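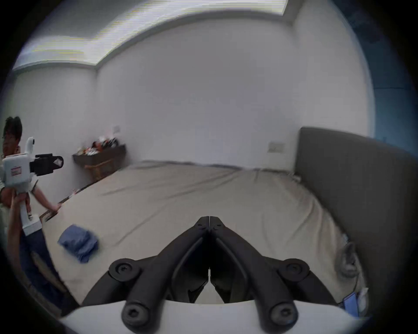 I change the sheets on Saturday, and the bed always takes longer than I plan for. The sheet itself is quick. The slow part is everything that has collected on top of it during the week, which has to go somewhere before I can start.

I bought the beige fitted sheets from Kamolrat last June, two of them, and I've stuck with the color. It goes fine with the gray headboard and doesn't show much. They cost 80 for the pair, more than I wanted to pay, but the elastic on the old ones had given up and I was tired of waking up on bare mattress.

My order is the same every week. Phone off the bed first, then chargers, then anything made of cloth.

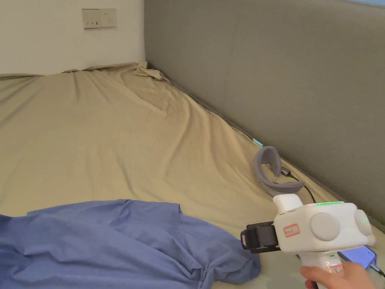 The eye mask goes in the drawer. I used to leave it by the headboard and it would work its way down the gap, and then I'd be on my knees at 10 at night feeling around for it. Cables do the same thing. Anything blue and crumpled goes to the chair to be looked at later - sometimes it's clean, sometimes it isn't.

Then I do the far corners, the ones by the wall, before the near ones. If I leave them for last the sheet comes up short and I have to start over. Wrinkles I mostly ignore. I smooth the middle with my forearm and leave the edges alone.

Whole job is 16 minutes if I don't stop to read anything. Next week I want to try the deeper sheet from Titow, once it gets here.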